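Pumton tenants get a sign-up board for shared workshop

Tenants at the Pumton building in Roslow have a new way to book time in the shared ground-floor workshop. A large whiteboard went up on the wall in May, replacing the email list that had been used to hand out hours in the room.

The weekly schedule is printed as a table and fixed to the board with magnets. Anyone who rents space in the building can write in a name and unit number for a slot, and the sheet is changed at the start of each week. Slots last 30 minutes, and a tenant may take 2 in a row before giving up the bench.

Doina Todorova, who manages the building, said the emails had become hard to keep up with. Messages crossed, and people came down with their materials to find the room in use.

"I was answering the same question all day long," Todorova said. "Now they can walk past and look." 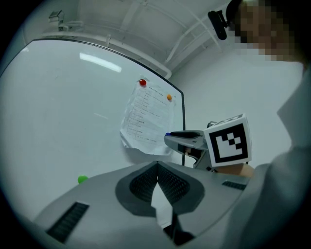

Magnets were chosen over tape so that the sheet can be taken down and put back without leaving marks. Spare ones stay on the lower part of the board, and tenants are asked to leave them there when they finish. Paper that gets too worn to read will be replaced the same day — the office on the second floor keeps copies and will hand one over to anyone who asks.

The board and its fitting were paid for out of the building's improvement fund, which stood at $1,125 before the work. What is left will go toward better lighting over the workbench, Todorova said.

Neema Mutiso, who runs the upholstery business Ngui from a unit down the hall, said she has booked most of her hours in the early morning since the change. She would like to see a second sheet added for the coming week.

"I have customers who want a date from me," Mutiso said. "If I can only see this week, I have to guess."

Todorova said a second sheet is possible and that there is room for it. She wants to wait until tenants are used to the first one.

A slot that has not been taken up within 15 minutes of its start is open to whoever is waiting. Tenants who need the room for longer jobs, such as deliveries from the timber supplier Cenar, should still speak to the office ahead of time. The workshop opens at 7 a.m. and closes at 9 p.m.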